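4.2 Serving Materials and Milk Waste

The second part of the study looked at what children in the lunch program drank from, and how much they left behind. Milk and juice were offered at 20 schools in the Gasar district over one term. Kitchen staff weighed leftover liquid after each lunch period and recorded the result on a shared form designed by Ju-won Kwon.

A total of 743 lunch periods were included in the analysis. Of these, 353 came from schools that poured drinks into cups at the counter; the others came from schools that handed out sealed cartons. Five schools changed from one method to the other during the term and were treated as separate sites before and after the change.

Waste per child was lower where drinks were poured, and the difference was largest in the youngest grades. Older students left similar amounts under both methods. Menu type had a small effect – days with soup were linked to more leftover milk at nearly all sites – and was kept in the model as a control. The length of the lunch period was not recorded at every school and could not be tested.

These findings should be read with care. Schools chose their own serving method, and those that poured drinks also tended to have more counter staff. Cup size was not fixed across sites. A follow-up in the Zalach district, planned for April, will assign the method by school and use one cup size throughout.

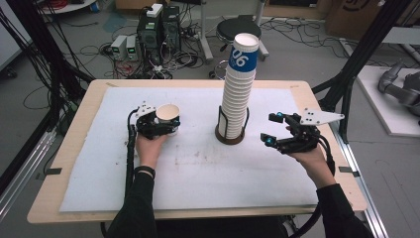
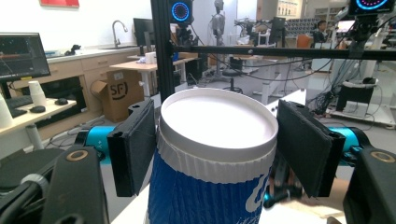

Figure 3. Paper cups: white, single and stacked (first image); blue, with a white lid (second image).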